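May 5, 2022

Plaster patch tests, second round. Mix is the Homix finish again, same bag as in April, kept closed with a clip. Water from the tap, 50 percent by weight. Catalina weighed everything and I mixed by hand in the small bucket.

Patch A went on at 338 g and set too fast to float. I had to leave the ridges and scrape them back later. Patch B got the retarder Heriberto left us (Onholm, the liquid one) and gave me enough time to go over it twice. Still a drag line on the right side where I changed hands.

Suction is the main trouble. The old coat under these patches pulls water hard. Wetting it once did almost nothing on A. For B I wet it, waited, wet it again, then applied when the shine had gone off. Do this from now on.

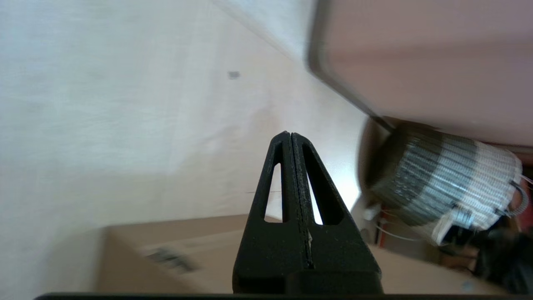
Room was at 50 percent humidity when we started and I forgot to read it at the end. Catalina has asked for a reading at both ends of every run, so please write it on the sheet and not on the bucket lid.

Hairline cracks on A by late afternoon, two of them, both starting from the top edge. None on B so far. Will look again tomorrow before sanding anything.

Violeta wants to try the lime putty from Quezada on the next patch. Fine with me, but it needs its own trowel. The good steel one already has a nick in it, and I would like to keep putty off it.

To do:
Order retarder, we have 87 ml left.
Ask Wenceslao if the Pendirton job had the same base coat.
Relabel the April samples, the tape is coming off.
Wash the sieve.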